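Trodarholm Garment Handling Working Group
Minutes of the meeting of 09/10/2018
Location: open workspace, Brarkirness building

1. Minutes of the previous meeting

Accepted with one correction. Under item 4, "hanging rack" should read "drying rack".

2. Matters arising

The order for storage bins was placed with Degefa in June. Delivery is still open. The group agreed to wait for the current quote to lapse before asking for another.

The lock on the supply cabinet has been replaced. Keys are held at the front desk and must be signed for.

3. Folding surface

The large pale table remains the main surface for garment work. A proposal to split the work between this table and a smaller one was discussed and not adopted. A long-sleeved shirt laid out flat takes up a good part of the top, and the smaller table would leave the sleeves hanging over the side.

It was noted that personal items and papers tend to collect on the table. The group agreed on a clear strip of 40 cm on all sides of the garment during folding. Bags, phones and loose sheets go on the shelf by the door. Wrapping goes in the bin at the end of each session. 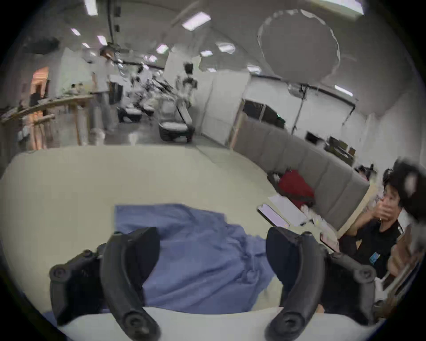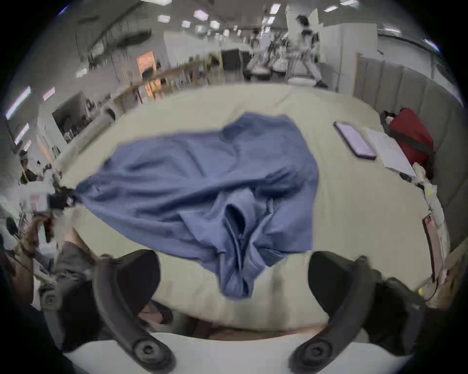

Blue cloth on the large table, with other items along the side.

The strip is to be marked with low-tack tape. Dark tape was preferred, as the light sample did not show up well against the top. Tape is to be replaced when the ends lift.

4. Folding sequence

The written sequence for long-sleeved items was reviewed. Two changes were agreed:

Step 2 now reads "Spread the garment and smooth from the center outward." The old wording did not give a direction.

Step 5 (sleeves) is moved ahead of the side fold. Sleeves folded after the side fold were leaving a ridge under the collar.

The time allowed for one item stays at 300 seconds, including smoothing. A shorter limit was raised and deferred – there are too few records for knit fabrics.

5. Seating and lighting

The gray sofa stays in its present position. A request to move it closer to the partition was declined, as the walkway has to stay open. No change to the ceiling lights.

6. Supplies

Ukbridge has offered 15 additional cotton garments in mixed sizes. Accepted. All items are to be washed once before use and labeled inside the hem. Colors close to that of the table top should be set aside.

7. Any other business

The shelf by the door needs a second bracket. Facilities to be informed.

Actions

Tape for the table: before the next session.
Revised sequence sheet: to be printed and posted by the supply cabinet.
Reply to Ukbridge: this week.
Shelf bracket: request to be filed with facilities.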